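A talk about wasps in the roof

October 22, 2022

The man I met in Kesthorpe has worked in pest control for a long time, and he asked me not to print his name. "My neighbours already telephone me at breakfast," he said. He works for Prydderch, a small firm with 5 technicians, and in October most of his calls are still for the common wasp.

I wanted to know why people find wasps inside the house at this time of year, when the summer is finished. He explained that these are very often young queens. They left the nest at the end of the season, they have mated, and now they look for a dry place where they can sleep until spring. The workers die when the cold comes. The old queen dies too.

"People see three big slow wasps in the bedroom and they think there is a nest behind the wall," he said. "Sometimes there is. More often the queens came in under the tiles, or through the window, and they are sitting in the curtain."

A queen in winter holds on to the cloth or the wood with her jaws and folds her wings under the body. She does not eat. If the heating is turned on, she can wake up too early, and then she uses the fat which she needs for the winter. 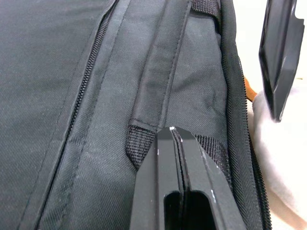

I asked about the nests themselves. He told me about one in a loft in Dudlow, which he treated last year. The owner had kept it afterwards and measured it: 48 centimetres across. It was made completely of chewed wood, and the owner's fence had pale lines on it where the workers had scraped it all summer.

"I said to him, you can leave it there. It is paper. The wasps do not come back to an old nest. They may build a new one beside it, but they will not live in the old one." The owner did not like this answer very much and he took it down himself, in pieces.

Does every nest need treatment? He does not think so. His own record book had 292 wasp calls in it this season, and in many of them he advised the customer to wait. A nest high in a tree at the end of the garden, with nobody allergic in the house, will be empty by the winter. A nest above the door of a nursery is another matter, and for this he goes the same day.

He has also some respect for the animal. The workers catch flies and caterpillars to feed the larvae, and only late in summer, when there are few larvae left, do they come to our jam and our fallen pears. "The larvae give them a sweet liquid," he said. "When the larvae are gone, the workers must find the sugar in another place. So they find your table."

I mentioned the sweet traps which are sold in the shops. He hangs none in his own garden in Polley Lane. In his opinion they bring wasps from the other gardens, and a trap with 1000 dead wasps in it does not show that the nest is weaker.

For the queens indoors his method is a glass and a piece of card. He puts them in the shed. If you are afraid, he said, wear a glove, as a queen can sting also when she is half asleep. And look in the sleeves of the winter coat before you put it on.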